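Grasso duck soap dish: small, yellow, and I love it

Review by Aitana Segura

I bought this because the old dish in our guest bathroom had a crack in it and the duck was sitting right there on the shelf at Vernthorpe, looking at me. Two little dot eyes, pink cheeks, an orange beak. I had 4 dollars in store credit and no willpower!

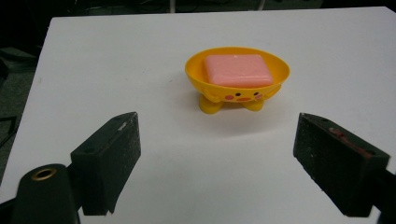 A regular bar fits nicely. I use the pink rose one from Inen, the 100-gram size, and it fills most of the bowl but still lifts out easily, even with soapy fingers. The feet are my favorite part (short, round, a bit clumsy) and they keep the bowl up off the counter, so I can wipe underneath without moving the soap first. My nephew Leandro washes his hands without being asked now, which I would have paid a lot more for.

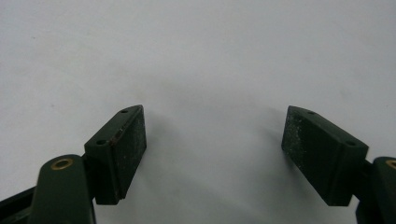

Cleaning is quick. I rinse it under the warm tap every few days and rub the curve of the bowl with a sponge, and the face still looks as crisp as it did in September. My one gripe is that there are no drain holes, so if you leave a puddle in there overnight the bottom of the bar goes mushy. Tip the water out before bed and you're fine.

Would I buy it again? Already did, for my friend Estíbaliz, and she wants to know if they make a frog.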